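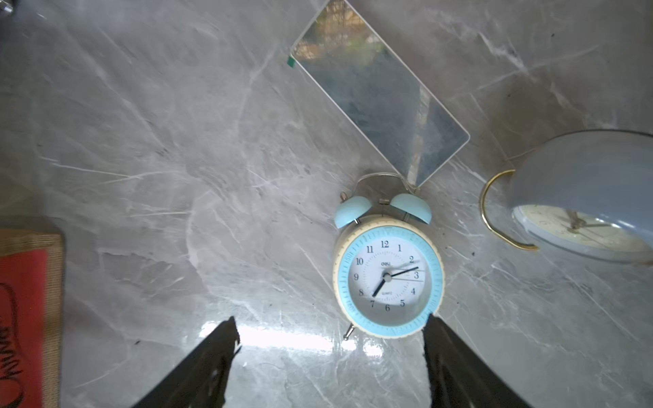
Figure 2. A twin-bell alarm clock on a marble countertop.

Section 2: Setting Up Your Clock for the First Time

Welcome to the good part! If you have never owned a wind-up alarm clock before, you are in for a treat. The Riis has no battery, no cord and no app, and once you have done the setup a couple of times your hands will know the way. Set aside a quiet quarter of an hour for the first go and read each group of steps through before you touch a key.

This section covers the Riis and the Riis Travel, which share the same movement. If you have the Ustotow wall model, skip to Section 5.

2.1 Before you wind

Let the clock come to room temperature before winding it, especially if it arrived in winter. Oil gets thick in a cold delivery truck, and a movement that seems sluggish straight out of the box usually perks up after a couple of hours indoors.

1. Lift the clock out of the box with both hands around the case. Do not pull it out by the bells.
2. Slide the paper strip out from between the hammer and the bells. Pull it straight up and slowly. If it tears, use tweezers to get the rest.
3. Turn the clock around and find the two keys. The one marked T winds the time side. The one marked A winds the alarm side.
4. Find the two small knobs between the keys. The upper knob moves the hands. The lower knob moves the alarm hand only.
5. Check that the silence lever is pushed to the left, which holds the hammer still while you work.

Note: Keep the paper strip and the box. You will want both if you ever ship the clock to us for service.

2.2 Winding the time side

1. Hold the clock face down in your palm on a soft cloth.
2. Turn the T key in the direction of the arrow. Use slow half turns and let go of the key between them.
3. Keep going until you feel the key firm up. Stop there.
4. Stand the clock up and listen. You should hear a steady, even tick.

If there is no tick, hold the clock upright and give it a gentle twist from side to side, as if you were turning a doorknob. That little nudge sets the balance wheel swinging. It is a lovely moment when it catches!

Caution: Never force a key past the point where it firms up, and never turn it against the arrow. A bent key arbor is not covered by the warranty.

Wind the time side once a day, at the same hour if you can. The clock will run longer than a day on a full wind, but a mainspring pulls most evenly near the top of its range and you will get better timekeeping from a daily habit. Many owners wind theirs at bedtime, right when they set the alarm. I wind mine with my morning coffee and have done so for years.

2.3 Setting the hands

1. Turn the upper knob in the direction of its arrow until the hands show the correct time.
2. If you overshoot, keep going around. Do not back the hands up past the alarm setting, as this can strain the alarm release.
3. For a precise start, set the hands a minute ahead, then wait for your phone or radio to catch up and note the difference.

The clock shows twelve hours, so it has no idea whether it is morning or evening. Remember this when you set the alarm. An alarm set for 7:00 will go off at the next 7:00 that comes along, and if you wind the alarm side at 6:30 in the evening, you will be hearing from it during dinner.

2.4 Winding and setting the alarm

1. Turn the lower knob until the small alarm hand points to the hour you want. Follow the arrow.
2. Turn the A key until it firms up. It takes fewer turns than the T key.
3. Push the silence lever to the right to arm the alarm.
4. When the alarm rings, push the lever back to the left to stop it.

Left alone, the bells ring until the alarm spring runs down. You can shorten the ring by winding the A key only partway, a handy trick if you wake easily or share a bedroom. Try three half turns and see how you like it.

Note: Expect the alarm to go off a few minutes either side of the time you set. The alarm hand is small and you are lining it up by eye. After a week you will know which way yours leans, and you can set it to suit.

Caution: The bells are loud at close range. Do not test the alarm with the clock held near your ear or near a sleeping baby or pet.

2.5 Adjusting the speed

Now for my favorite bit. Every mechanical clock runs a touch fast or slow until it is tuned to its home, and you can do the tuning yourself with no tools at all.

1. Set the clock to the exact time and leave it for a full day in its usual spot.
2. Compare it with a time source you trust.
3. Find the small slot on the back marked F and S. If the clock gained time, move the pointer a hair toward S. If it lost time, move it toward F.
4. Wait another full day before you adjust again.

Go gently. The pointer needs far less movement than you would think – less than the width of one mark for most corrections. Write down each change so you can retrace your steps. Hafþór Stougaard, who tunes the clocks at our Plultitz workshop, keeps his notes on masking tape stuck to the bottom of his bench drawer, and a kitchen calendar works too.

Seasons make a difference. A clock tuned in January may drift a little by July, and a tiny touch of the pointer will bring it back.

2.6 Choosing a spot

Put the clock on a firm, level surface out of direct sun. Keep it away from radiators, steamy bathrooms and large speakers. A hard tabletop makes the tick and the ring louder, and a folded cloth or a felt pad underneath softens both.

If the clock creeps along the shelf when it rings, fit the Bovitico rubber feet from the accessory bag. Press each one on and leave it for an hour before you stand the clock up.

2.7 If something seems off

Clock stops overnight: wind the T key fully and check that the surface is level.
Alarm does not ring: check that the A key is wound and the lever is to the right.
Bells sound dull: make sure no paper is left behind the hammer and that neither bell touches the case.

Still stuck? Write to Bjartur Eskildsen at the service desk and include the serial number from the back plate. Cleaning and oiling are covered in Section 3.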